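3.2 Reading the parish account books

The churchwardens' accounts from Normont are a joy to work with, and we want to say so before getting into the problems. The first surviving volume opens in 1648 and the entries run on with very few gaps. Bread, candles, rope for the bells, a payment to a man for chasing dogs out of the churchyard - it is all there, and much of it is in the same hand for years at a stretch. Anyone who has tried to follow food prices through a small rural parish will know how rare that is.

We worked from 30 account years, chosen so that each one had a full set of quarterly totals. Agata Bassi transcribed the bread and grain entries, and Hywel Eynon took everything to do with fuel and lighting. Both worked from the original pages, keeping the spelling of the clerk and marking every doubtful figure in the margin. Where the two sets overlapped (the clerk liked to put candles and flour on one line when they came from the same seller), the readings were compared word by word.
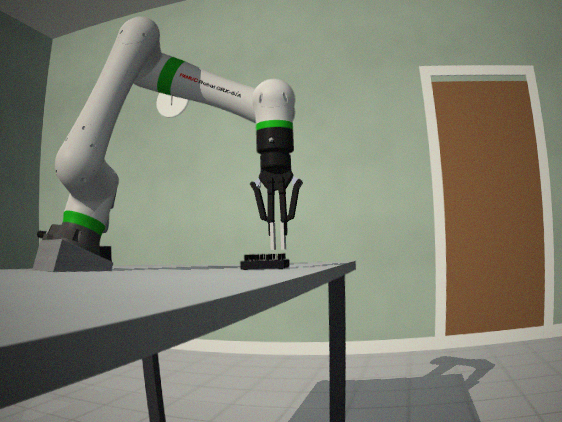
Weights gave us far more trouble than money. The clerk writes "loaf" without saying what size of loaf he means, and the price of a loaf often stays the same while the loaf itself gets lighter. Tamošiūnaitė's study of town bakers met the same difficulty and solved it with a printed table of legal weights. We have no such table for Normont. What we do have is a wonderful run of notes on the Easter dole, in which the flour handed to the baker and the loaves that came back are written side by side. From these we could work out the weight of the dole loaf, and we use it as our standard throughout.

The dole loaf was not an everyday loaf. It was probably a little finer, and it was baked in March or April, when the grain left in store was getting old. Bukola Bassey suggested checking it against the harvest supper entries, and the match is closer than any of us had hoped. In 5 of the account years the two loaves differ enough to matter, and those years are marked with an asterisk in the price series.

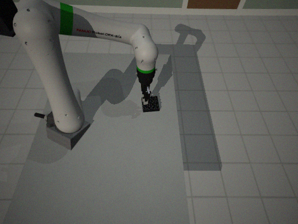
Figure 2. Robot arm with a small dark block held in the gripper (computer rendering).

Candles turned out to be the surprise of the whole project. We had expected them to follow the price of tallow, with a jump every winter, and for the early years they do. Then the clerk changes, and the new man starts buying in summer. His winter spending drops right away and stays down for as long as he holds the pen. It is a lovely thing to find in a column of figures: one careful person, whose name we do not know, saving his neighbors money by shopping early.

His habit does have a cost for us. A purchase made in June cannot be set beside one made in December as though the two described the same market, so we split the candle series at the change of clerk and report 2 separate indexes. Deok-su Kwak tried joining them with a seasonal correction. The joined series looks smooth, but it rests on very few winter purchases after the split, and we would ask readers to treat it with care.

Rope, nails and lime were left out of the index. They appear only when something broke, and a parish that buys lime once in a decade tells us more about its roof than about its prices. The entries are still well worth reading, and Hyun-seo Yoon is preparing them for a separate paper on church repairs.
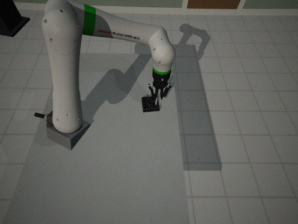 3.3 Building the price index

Each yearly figure is the mean of its quarterly prices, weighted by the amount bought. Quarters with no purchase were left blank, and we did not fill them from neighboring parishes. Bread carries the most weight, followed by candles and then firewood, in line with what the wardens spent on each.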